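グリッパーの指先パッドを交換して、飴をつかめる状態に戻すまで

前回の記事で「つかみ損ねが増えたら、まず指先を見る」と書いたら、じゃあどう交換するの?という質問をいくつかもらいました。というわけで今回は、うちの卓上アーム(Fumonと呼んでいます)の指先パッド交換と、そのあとの調整の話です。慣れれば9分、初めてでもお茶が冷める前には終わります。たぶん!

用意するもの
替えのパッド 2個
細い六角レンチ
無水アルコールと綿棒
つかませるもの(私は飴と紙コップ)

1. アームを止める
作業姿勢まで動かしてから停止し、電源を切ります。ブレーキのない機種だと電源を切った瞬間に腕がすとんと落ちるので、必ず片手で支えてください。私は一度、指先をテーブルにぶつけて大いに反省しました。

2. 古いパッドを外す
指を手でゆっくり開いて、根元側のネジをゆるめます。小さいネジなので、下に布を敷いておくと転がっていかなくて助かります。固いときは無理に回さず、レンチが奥まで入っているか見直しましょう。だいたい入っていません(笑)。

3. 座面を拭いて、新しいパッドを付ける
ここをサボると、あとで必ずパッドが浮きます。アルコールで拭いて、しっかり乾かして、上下それぞれ仮止め。指を閉じて先端がそろったところで本締めです。締めすぎるとパッドがゆがむので、止まったところからほんの少しだけ。

4. 指の開き具合を覚え直させる
電源を入れたら、設定画面で全開と全閉を登録し直します。パッドの厚みは個体差があって、前の数字をそのまま使うとつかみが浅くなりがち。うちの設定だと全閉の値は913になりましたが、これは機体ごとに違うので真似しないでくださいね。

5. 高さを合わせる
お皿の真上まで腕を持っていって、下側のパッドが飴に触れる手前で止めます。この位置を「待機点」として保存。ここから先は低速で、ちょっとずつ下げていきます。
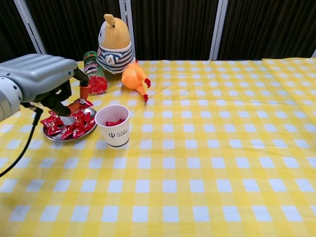

下げるときは、飴の山のてっぺんではなく、端のほうのひと粒を狙うのがコツです。真ん中から行くと隣の粒が一緒に動いてしまって、高さが悪いのか横位置が悪いのか、さっぱり区別がつきません。つるつるの包み紙は滑りやすいので、ここで取れるようになれば他のものはかなり楽になります。

6. 試しにつかんでみる
同じ粒で3回続けて持ち上がれば合格。途中で落ちるようなら、握る力を上げる前に、もう一度手順4に戻ってください。力で解決しようとするとパッドの寿命が縮みます。私は最初これをやってしまい、新品を半月でだめにしました……。

7. ケーブルを見ておく
最後に、腕をゆっくり端から端まで動かして、垂れたケーブルが関節に挟まらないか、お皿やコップに引っかからないかを確認します。余裕がなさすぎると引っ張られるし、余りすぎると物をなぎ倒すので、いちばん伸ばした姿勢で少したるむくらいがちょうどいいです。

交換の目安は、表面がてかてかしてきたら。うちは前回が2月だったので、ずいぶん長く粘ったほうだと思います。外した古いパッドは捨てずに1組だけ残しておくと、急に破れたときのつなぎになりますよ。

次はグリッパーの根元のガタ取りを書く予定です。

2018-12-12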